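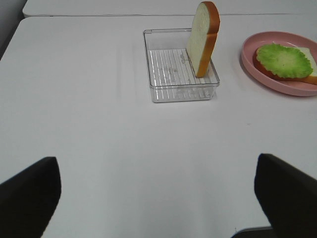

Our student team has four months to teach one robot arm to make a sandwich. I will write the progress in this thread, because my supervisor says I should practise writing in English and because my family asks what I am doing all day.

The project is called Relline. It is the final year project for our group in the automation program. We are four people, we have one arm, and the arm is shared with another group that does bottle caps. They have it in the mornings.

The task sounds like for children. One slice of bread on the plate, then lettuce, then second slice on top. Toy food only, the lab rules do not allow real food near the machines.

We drive the arm by hand first, many times, and record everything. After this the program learns from the recordings. So at the moment I am more a driver than a programmer. My neck hurts.

February 23, 2018, the counter in our log is at 600 good recordings. The plan says 2000 before June. I made a small chart and coloured it in, and it is a little sad to look at.

What is a good recording? We discussed this for an entire afternoon. We decided: the bread must land flat, with no part hanging over the rim of the plate, and the person driving must not stop in the middle to think. If you stop to think, the program learns to stop too.

I stop to think very often.

Most of the trouble is with the second slice. We stand it up in the clear tray with the ribs on the bottom, so the fingers can take it from both sides. If it lies flat on the ribs, the fingers cannot get under it. We tried for two weeks.

First we had a toaster rack from the Herken shop near the station. It was shiny and the camera on the wrist did not like it at all. The tray was cheaper too.

But now the tray is transparent on a white table, which gives us another kind of problem. The program sometimes behaves as if there is no tray. It goes for the bread from too low and pushes everything backwards. We may put grey paper under it. One team member is against the paper, he says the robot should manage without help. We have not voted yet.

Someone asked me why the plate is pink. It was in the box of toy dishes. The same box had a blue one, but it slides more.

About the lettuce: I like the lettuce. It is soft and forgives you. You can drop it from a bit too high and it still looks like lettuce on bread. The bread does not forgive.

Numbers for those who like numbers. One recording takes 35 seconds if I drive and nothing falls. Putting all the things back to the start takes longer than this. I did not expect that the most work in robotics would be to put toy bread back in a tray.

We also move the tray and the plate a little between recordings, otherwise the program only learns one place on the table. In our first week we forgot this completely. The arm became excellent at one sandwich in one position and useless for all the others. Those recordings we do not count any more.

At the end of the course there is a small competition, the Bodnár Cup. Each team gets a table, ten tries and a judge with a stopwatch. The judge puts the objects where he wants. Last year the winning team folded a cloth. I watched the video so many times that I know when the people clap.

Our budget is 1468 dollars for the entire project and most of it is gone to new finger pads from Claltemeck. The old pads were too smooth and the slice turned between the fingers when we lifted it. I would prefer to spend some on a second set of toy bread, as the crust colour is coming off ours at one corner.

If anybody here has trained an arm to find clear plastic on a white surface, please write to me. I have read the papers, but I would like to hear what you did with the lights.

Tomorrow it is my turn to drive again. I bring a cushion for the chair.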